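September 2019

Fourth morning with the Skornholm arm. Carmela Ruggiero had it bolted down and running before I got my coat off, and she had already sent the first batch of recordings to Farnero. The trial ends when we have used up our hours, and then I have to write two pages saying whether we should buy the kit or send it back. So far I could write one page for each.

We started with cups because cups went well yesterday. They went well again. The fingers close slowly, the motor makes a small click, and the hand controller gives a buzz that I have stopped noticing. Carmela thinks the buzz should be stronger. I would turn it off if I could find the setting. The manual says it is in the second menu, and it is not in the second menu. I wrote to support at Zusano, who handle the kit over here, and got a reply before lunch with a link to the same manual.

After that we moved on to the shelf tests.

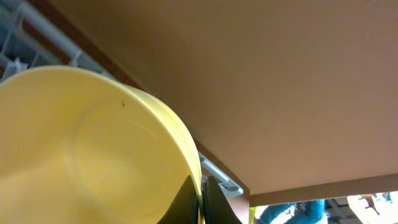 The price is what I keep coming back to. The arm and gripper are quoted at $2000, and the wrist camera is included, but the software license is another $2000 a year after the first year. Fitzgerald in purchasing saw only the first number back in June and has been cheerful about it ever since. I will have to tell him. For the money, the grip itself is good. With the yellow bowl the two fingers had it by the rim, close up under the brown board, and that is the kind of hold I doubted when I read the brochure. A thick rolled rim suits these fingers. I would like to know what they do with thin china, but I am not going to find out with ours.

The wrist camera I am less sure of. When the hand is holding something big, the thing it holds takes up a lot of the view, and you have to steer from memory or have the second person call out distances. Carmela called them out for me and then we swapped. She is better at driving and I am better at calling. An extra camera can be ordered, but it is not in the quote, and I have asked for a figure.

Lunch was late. Soup from the place downstairs, too salty.

In the afternoon the software froze once and we had to restart everything, arm included. It took 5 minutes. Carmela wrote down the error code and I lost the piece of paper, so she wrote it down again.

Tomorrow: ask again about the buzz, charge the controller overnight, call Fitzgerald about the license. Carmela wants to try the drawer. I said we would do the drawer if the plates are finished by noon.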